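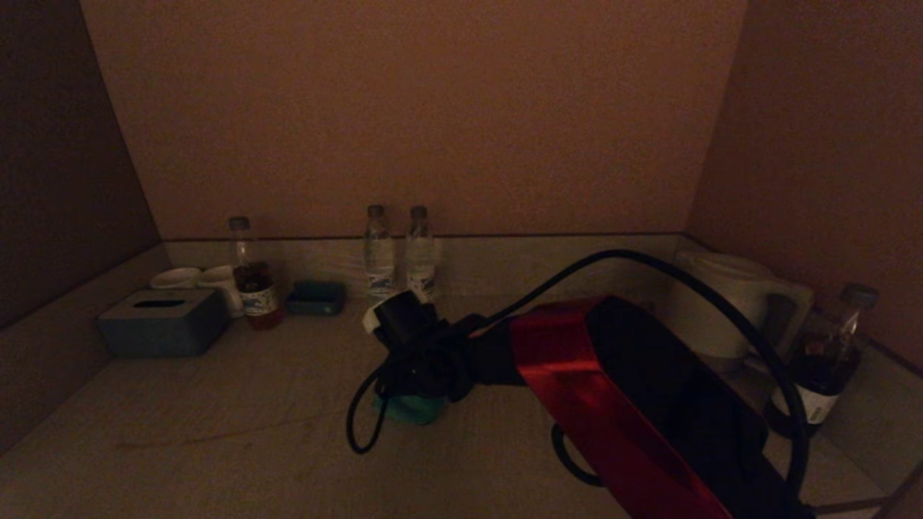 Figure 2. Alcove counter at the Gimitgate house, with tissue box, cups, bottled tea and bottled water.

4.2 The alcove counter

The refreshment counters at Gimitgate are built into alcoves, with a wall at either end and a low upstand along the back. Of the counter types in the study this is the one with the fewest ways in. Items can be reached and surfaces cleaned only from the front, and the depth of the shelf decides how far a person has to lean. The Grastel counters, by comparison, are open at one end, and the Quaye house uses a free-standing sideboard that can be pulled away from the wall. We treat the alcove counter separately here for that reason.

The counter in Figure 2 was stocked by the house according to its own practice. We didn't ask for any item to be moved, added or taken away. The tissue box is on the left, with the two white cups behind it. A bottle of brown drink, probably tea, comes next, then a small low item in dark teal that may be a tray or a box, and then two bottles of water against the upstand. The row therefore follows the back of the counter closely, apart from the tissue box, which sits further forward than its neighbours.

Staff at the house described the arrangement in terms of use. Cups and drinks were thought of as one group, and tissues as something a guest wants quickly and without looking. The written room sheet, last revised in July, lists the items but doesn't say where any of them should stand. Positions are learned from whoever shows a new member of staff the room. Across the 30 rooms visited we found the order of the row to be fairly stable within a house and quite different between houses, which fits with this way of passing it on.

The position of the tissue box matters more than its size would suggest. Placed in front of the cups, it covers part of them from most standing positions. Guests interviewed at Gimitgate sometimes said there had been no cups in the room, or only one. Staff were surprised by this, as they check the cups at every change of guest. Someone restocking a counter knows what should be behind the box and looks for it, while a guest arriving in the room has no such list in mind.

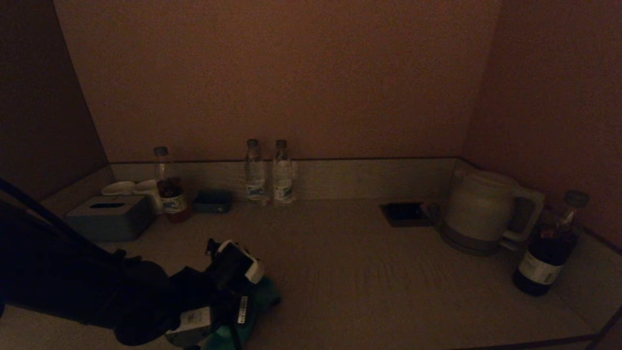 Cleaning was discussed in the same interviews. The usual method for the alcove counters is a folded or loosely bunched cloth, worked along the front of the shelf first and then into the strip between the items and the upstand. Two approaches were reported for the strip. Some staff lift each item, wipe beneath it and put it back. Others slide the whole group forward, wipe behind it and push it back again. The second is quicker but tends to change the spacing, and small flat items are easily left at an angle or pushed up against a bottle.

The thin dark line where the upstand meets the wall was mentioned by several staff as a place that needs a corner of the cloth and a fingertip. It isn't on the cleaning sheet. At Quaye, where the sideboard has no upstand, the same complaint was made about the gap behind the furniture — in both cases the trouble lies at the back edge, out of easy reach and in poor light.

Lighting at Gimitgate is warm and low. The house prefers it that way for the rooms as a whole, but it has a cost at the counter. The labels on the bottles are small, and in this light the print is hard to make out at arm's length. Guests told the water and the tea apart by the colour of the contents. This works well enough when the drinks are as different as these. It would be of less help with two clear drinks, and we saw that difficulty at Jedis, where still and sparkling water are stocked next to each other in similar bottles.

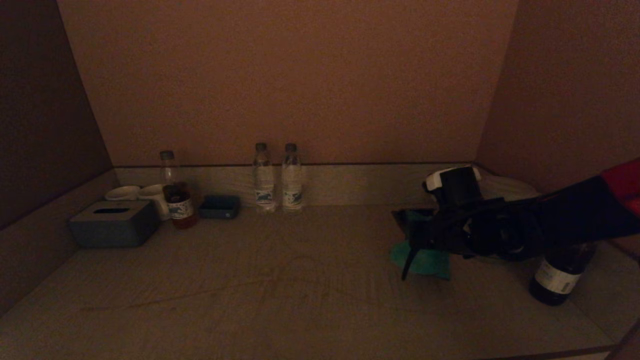
Spacing between bottles was the last point we considered. The water bottles stand as a pair with a narrow gap, so that a hand can close around one without disturbing the other. Staff didn't describe this as a rule, and few could say how wide the gap ought to be. When asked to set out the row from memory in August 2021, however, all 4 of the staff who took part left space between the water bottles, and they differed mainly in where they put the small flat item.

We make no claim that the alcove arrangement is better or worse than those in the other houses. The interviews suggest two changes that could be tried at little cost. The first is to move the tissue box along the counter so that the cups can be seen from the doorway. The second is to add positions to the room sheet, preferably as a simple drawing. Both were put to the house, and the results for the rooms where the first was adopted are given in Section 5.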